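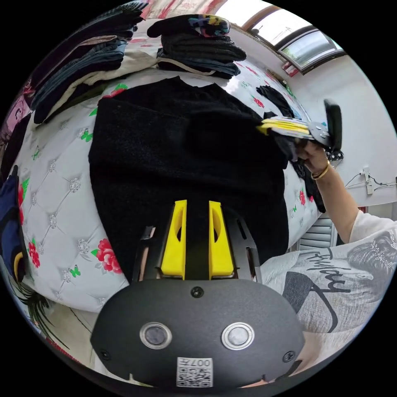 Betreff: Re: [Nahverkehr Stokasau] Kundgebung, Route und die Sache mit der Polizei
Datum: Donnerstag, 25. Januar 2024

Hallo zusammen,

ich bin eben erst zur Tür rein, Schuhe noch an, und schreibe das jetzt runter, bevor ich die Hälfte vergesse. Die Kundgebung ist angemeldet! Wir dürfen über die Hauptstraße, wir dürfen vor dem alten Depot stehen bleiben, und wir dürfen sogar den Lautsprecherwagen mitnehmen (leise, bitte, die Dame vom Ordnungsamt hat das dreimal gesagt).

Zur Erinnerung für alle, die neu auf der Liste sind: Eltness will die Linie 252 ab September nur noch bis zum Bahnhof fahren lassen. Wer weiter oben wohnt, soll ein Rufauto bestellen, und zwar am Vortag. Ich habe das am Wochenende mal probeweise versucht und bin nach einer Ewigkeit Musikschleife rausgeflogen. Den Bus gibt es seit 1961, meine Mutter ist damit schon in die Lehre gefahren, und ich habe wenig Lust, meinem Sohn zu erklären, dass er zur Schule jetzt eine Reservierung braucht.

Dann zu der Mail, die hier für ziemlich viel Wirbel gesorgt hat. Ich zitiere sie noch mal, weil sie bei einigen im Spam gelandet ist.

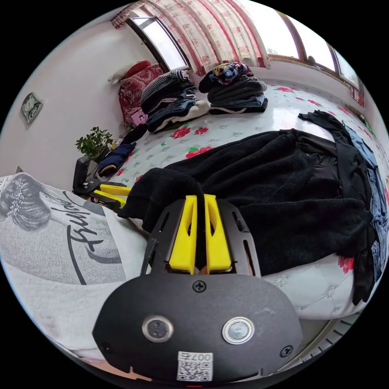

Gestern Abend schrieb jemand an die Liste:
> Ich finde es richtig, dass wir auf die Straße gehen, aber muss es denn
> unbedingt im Berufsverkehr sein? Damit treffen wir genau die Leute, die
> auf den Bus angewiesen sind und dann darin festsitzen. Außerdem habe ich
> gehört, dass die Polizei die Brücke sperren will, und dann steht der ganze
> Ort. Können wir nicht auf den Samstag ausweichen? Und wer redet
> überhaupt? Wenn wieder nur der Gemeinderat ans Mikrofon darf, bleibe ich
> zu Hause.

Also, der Reihe nach. Die Brücke bleibt offen, das habe ich heute schriftlich bekommen. Gesperrt wird nur die rechte Spur zwischen Marktplatz und Depot, und das auch nur, solange wir laufen. Die Busse werden durchgewinkt — darauf haben wir bestanden.

Samstag hatten wir überlegt. Nur ist am Samstag bei Eltness keiner im Haus, und vor dunklen Fenstern zu rufen fand ich schon beim letzten Mal eher traurig. Wer abends nicht kann, darf gern auch später dazustoßen, wir stehen ja eine ganze Weile vor dem Depot.

Ans Mikrofon darf, wer sich vorher meldet. Fünf Minuten pro Person, dann wird abgedreht, egal ob Gemeinderat oder Schülerin. Bis jetzt stehen zwei Schülerinnen, eine Pflegekraft aus der Frühschicht und ein Busfahrer auf dem Zettel, den Gemeinderat habe ich noch gar nicht gefragt.
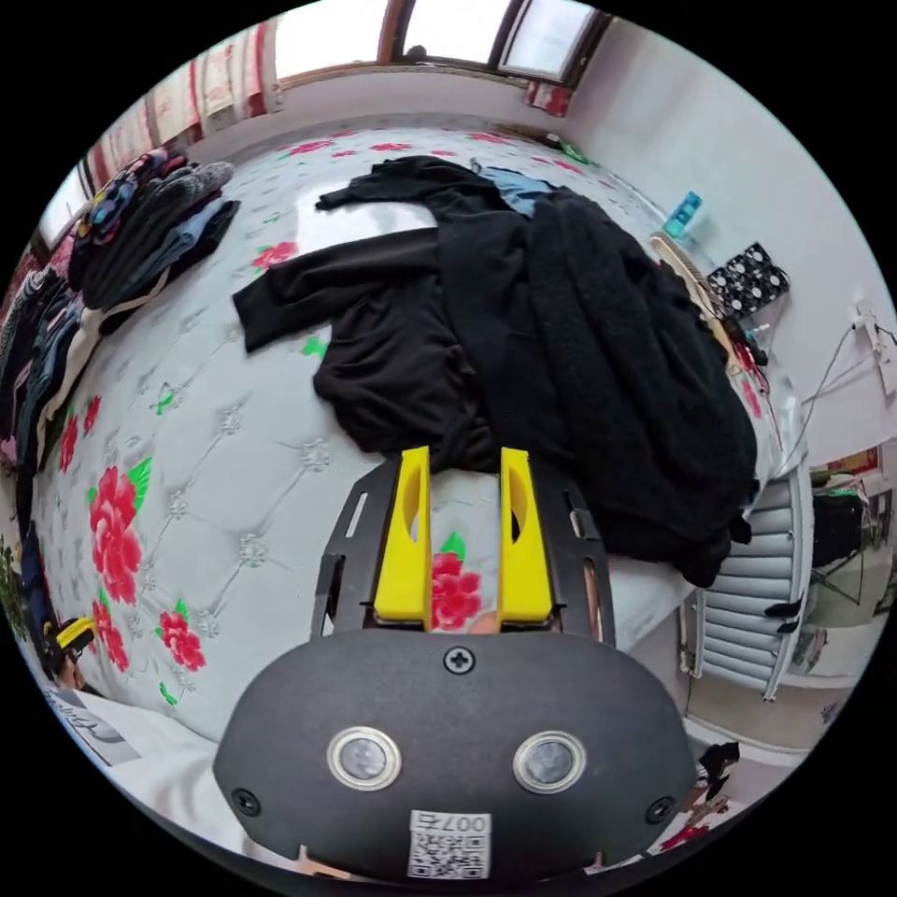
Gesteppte Tagesdecke mit Rosen

Was noch fehlt: Ordnerinnen und Ordner. Das Amt verlangt Leute mit Armbinde, volljährig und nüchtern (steht wirklich so im Bescheid). Bitte meldet euch direkt bei mir und nicht über die Liste, sonst verliere ich den Überblick. Die Armbinden liegen im Hinterzimmer vom Café Ebrahimi, Hauptstraße 83, dort treffen wir uns auch vorher zum Aufwärmen. Tee gibt es, Kuchen müssten wir selber mitbringen.

Ach ja, und das Gutachten. Eltness beruft sich ja auf die Fahrgastzahlen vom Büro Serkbridge. Ich habe es jetzt endlich ganz gelesen, inklusive Anhang, und gezählt wurde in den Schulferien! In den Ferien! Das steht in einer Fußnote, so klein, dass ich die Brille holen musste. Ich finde, das gehört auf ein Transparent, aber mir fällt partout kein Spruch ein, der kürzer ist als die Fußnote selbst. Vorschläge her damit. Darüber haben wir auch beim Treffen am Dienstag lange geredet.
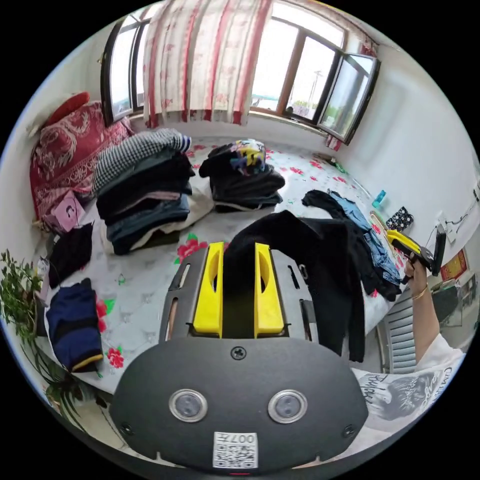 Ob man Eltness nicht erst einmal eine Frist für eine neue Zählung setzen solle, fragte jemand aus der letzten Reihe, eine Kundgebung könne man hinterher immer noch machen. Ein bisschen Gemurmel gab es da schon. Ich sehe es so: Den Brief mit der Frist schicken wir trotzdem, der Entwurf hängt am Wochenende im Café aus, und laufen tun wir auch. Wenn die Zählung wiederholt wird, umso besser, dann sagen wir das vor dem Depot eben laut ins Mikrofon.

Plakate bitte ohne Holzlatten, Pappe an Papprohr ist erlaubt. Und wer noch eine Trommel hat, soll sie mitbringen.

Viele Grüße aus der Oberstadt, ich ziehe jetzt die Schuhe aus

PS: Die Handynummer vom Lautsprecherwagen schicke ich morgen rum, der Zettel liegt noch im Auto.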